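Drisard Adds Table Trays and Serving Mats to Werkidus Rental Tableware Program

July 13, 2020

Drisard, a supplier of rental tableware to cafeterias, boarding houses and small catering firms, has extended its Werkidus program to cover table trays, serving mats and lidded food storage. Orders open in August for accounts served from the Piątek depot. Accounts served from the Storov depot will be added once the second wash line there has been approved for plastic items.

Until now the Werkidus program has been limited to plates, bowls and flatware. Customers who wanted trays or mats bought them outright and washed them on site. Under the extended program, these items are delivered clean, collected after use and washed at the depot on the same schedule as the plates.
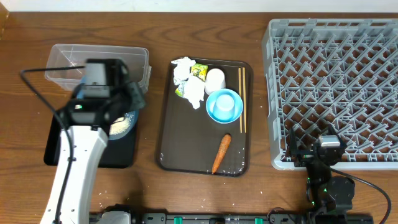 Place settings in the extended program are built on a fixed base layer, and all other pieces are sized to it. The base layer is either a mat or a tray, and a site may use both on one table. A light blue plate on a black rectangular mat gives a clear edge between the dish and the table, and a small portion of cooked rice is easy to see against the blue. Dark brown trays with a raised lip are intended for sites where diners carry their own food. Clear rectangular containers are used for dry goods and for portions held back from service. Customers may mix colors within an order, but each delivery crate holds one item type only.

Washing follows the procedure already used for plates. Mats are rinsed flat, washed on edge and dried in open racks. Trays are washed face down so that water does not collect inside the lip. Plastic containers and their lids are washed separately and are not matched again until both are dry. Any piece with a crack, a warped rim or a stain that remains after a second wash is taken out of stock and replaced at no charge.

The program was tested at 16 customer sites over a period of four months. Mats were the item most often returned late, usually left under table equipment or stored with kitchen linens. Drisard has changed the collection sheet as a result, and mats now have a separate line.

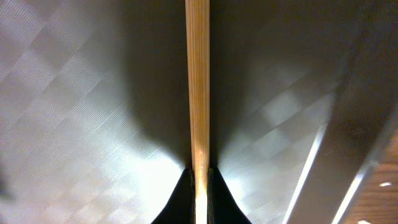 Deliveries will be made on a three-day cycle. The standard crate holds 42 plates, or a smaller number of trays depending on the size ordered. Crates are stackable when full and must be kept off the floor. Sites without a loading area can request delivery to the kitchen door, subject to a check of door width and step height by the depot.

Current Werkidus customers do not need a new contract. Trays, mats and containers can be added to an existing order by using the revised order form, which replaces the earlier version from August. Lost items will be billed at the replacement rate printed on the form. Drisard will continue to sell trays and mats outright to customers who wash on site.

Samples of each item can be requested through the Piątek depot. Sample sets are lent for one delivery cycle and are collected with the next scheduled pickup.

About Drisard

Drisard supplies and washes rental tableware for food service customers. Its Werkidus program is run from depots in Piątek and Storov.

Press inquiries: Drisard customer office, Piątek depot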